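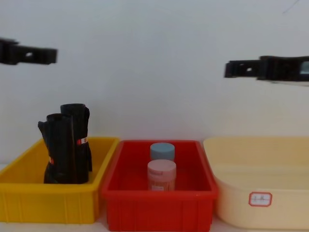 Bin with the black bags in it.

08/11/2020

ok so a few of you asked how the vocals on the new Estia songs got made when none of us can sing above a mumble. Long thread coming, get a snack

Quick catch-up if you're new: Estia is me and two friends, we write slow sad synth songs, and up to now I sang all of them. I have a range of maybe five notes and one of those is a rumor

Back in April we finished a tune called Lemma. 79 bpm, big open chorus, and the melody goes up to a place I can't follow. I tried it in a lower key and it sounded like someone reading a parking ticket

So we decided to hire a session singer online. First time for all of us! We went with Studix, you upload a track and pick a voice and they send back files. (not an ad, I paid full price like a chump)

First lesson: listening to singer demos back to back will fry your ears. I went through 26 of them in one evening and by the end every single voice sounded fantastic and also exactly the same

What worked way better was dropping each demo next to our own track and playing a few bars of one, then a few bars of the other. Wrong key, wrong tempo, didn't matter. You can tell pretty fast if a voice wants to live in your song

We ended up torn between a really polished pop voice and a breathier one with a bit of grit on the low notes. Bandmates wanted polished. I wanted grit. We argued for a week over text and I won by being the most annoying

Second lesson, SEND A GUIDE VOCAL. Even a horrible one. Mine was horrible. I sang the verse normally and then played the chorus melody on a cheap piano sound because see above re: parking ticket

Also type out the lyrics properly!! I left "I'd" where I meant "I" in the second verse and the singer sang precisely what I typed, as she should, and that redo was on me

Things I wish I'd put in my notes the first time: where to breathe in the long line, how to say "Lemma" (two people in my own band say it differently), and that I wanted the last chorus quieter than the one before it

What I wrote instead was "kind of dreamy but not too dreamy." Please never send that to a human being

First version came back in a couple of days. I put it in the session, hit play, and had to go stand in the kitchen for a bit. You write a tune in your bedroom and then somebody with lungs sings it back to you, it's a lot

We still asked for changes. Studix gives you one free round and I'd say save it! Don't fire off your notes the same night. We waited, listened in the car, listened on bad earbuds, and half of my complaints went away by themselves

The half that stayed: verse one was a bit too big too early, and I wanted a second harmony under the bridge. She did both and threw in a high one I hadn't asked for. The high one is now the best thing on the song

Mixing it was harder than I figured. I'm used to burying my own voice in reverb so you can't identify the suspect. Do that to a good singer and you've just paid money to hide something nice

So I pulled nearly all of it out. Short room sound on the verses, longer tail on the chorus, and a tiny bit of Ondodus on the doubles for warmth (it's a little tape-ish plugin, I use it on everything, I have a problem)

Biggest fix was in the synths. I had a pad sitting right where her voice sits and no amount of turning her up was helping. Muted the pad in the verses and there she was

I bounced way too many mixes btw. The one we kept was mix 20 and I could not tell you under oath what's different from mix 14

Someone's going to ask what it cost so: 218 bucks for the lead, doubles and harmonies, with the files dry and unedited so I could mess with them. For us that's real money. I skipped buying a pedal and I don't miss the pedal

Would I do it again, yes, already am. Two more songs are going to the same singer next month, and this time the lyric sheet has been proofread by every member of the band plus my mom

And no, I'm not quitting singing altogether. I've got the low mumbly one that closes the record and I'm keeping it, come and take it from me

Lemma goes up as soon as we agree on cover art. We do not agree on cover art

If you've hired a singer somewhere else, drop how it went in the replies, especially how you write your notes. Mine are better now but they still have the word "floaty" in them four times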